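Subject: Re: [robots-talk] Open day in June – who is going, what is on show
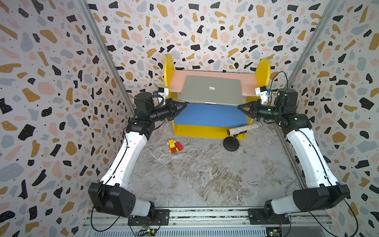 What the Farina open day will look like

Hi all,

I went over for the run-through and can answer most of what was asked. The picture is the small booth with the two-arm setup. The arms sit side by side on an aluminum rail and face a low yellow shelf. Each one has a two-finger gripper. When I was there the shelf had a laptop on it, closed, and there was a block-built toy vehicle on the floor in front.

The demonstration takes 9 minutes and repeats through the afternoon. First the two arms work on the toy, one at a time, then they do a handover from one gripper to the other. After that there is time for questions. Chandrasekhar Naidu is running it and he is happy to stop in the middle if someone wants to see a move again.

Chandrasekhar Naidu wrote:
> A few of us from the Zedine group would like to come over
> for the open day. Could somebody tell me
>
> 1. whether we need to sign up, and how many people you can
> take
> 2. whether the arms will be run live or only shown on video
> 3. whether we can bring our own objects for the grippers
>
> I can help with the demo if you are short of hands. I have
> used the same software, Moko, for two years.
>
> Chandrasekhar

For those who missed the rest of the thread, he offered and we said yes, so he is now on the other side of the table.

1. Sign up, please. The building can take 80 people at once and we expect up to 300 over the day. Groups at the booth will be small, so put down a first and second choice of time. The Fudov sign-up page is open now.

2. Live. There is a recording as a backup in case an arm faults and needs a restart.

3. Yes, within reason. Nothing made of glass, nothing with liquid in it, and nothing you would mind having dropped. Hand things in at the desk before your slot so they can be tried first. Soft toys were hard for the grippers last year and I would like to see more of them.

On the camera question from last week: there are two small ones on the shelf, one at each top corner. I did not ask about frame rate. Chandrasekhar can tell you.

Parking is behind the building and fills up early. Doors open at 10 am and the last demo starts at 3 pm. If you are coming with a school group, write to me off list and I will hold a slot – mornings are better for that.

Slides from the short talks will go in the list archive afterward.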